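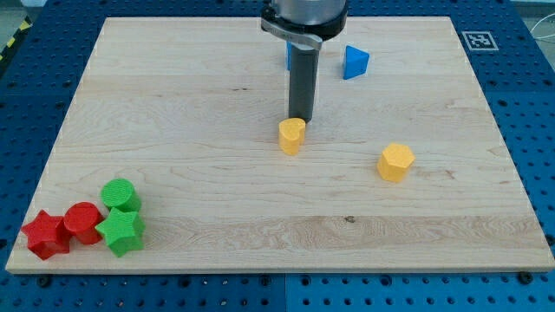
Maple board with the blue triangle and the yellow heart, Jun 5, 2019

From: Geetha Unnithan
To: woodblocks list
Subject: Re: Finish for a pale board

> I've got a light board I want to use under the painted blocks
> and I can't decide whether to oil it or leave it alone. Oil
> makes everything look like pancake syrup. Also, does anyone
> sand out the small knots, or is that fussy?

It's fussy, and you can't sand out a knot anyway. It goes all the way down, like my brother-in-law's opinions on varnish. Leave them. Mine has a few, plus some darker streaks in the grain, and the blocks don't seem offended.

On oil: I tried Skosska on an offcut and got your pancake syrup. Dafis is paler but smells like a shoe store until July. If you want to keep the cream color, use a water-based clear coat, thin, and go over it lightly with 1000 grit once it's hard. Starting at 100 is for people who enjoy scratches.

Do round the corners a little. I skipped that on my first board and have a sleeve to show for it.

As for paint, strong colors look best on pale wood. Bright blue and yellow are hard to beat. I had a set in tasteful beige once and spent most of an evening looking for the pieces.

If you do go with oil, send the list a picture so we can all be right about it.

Geetha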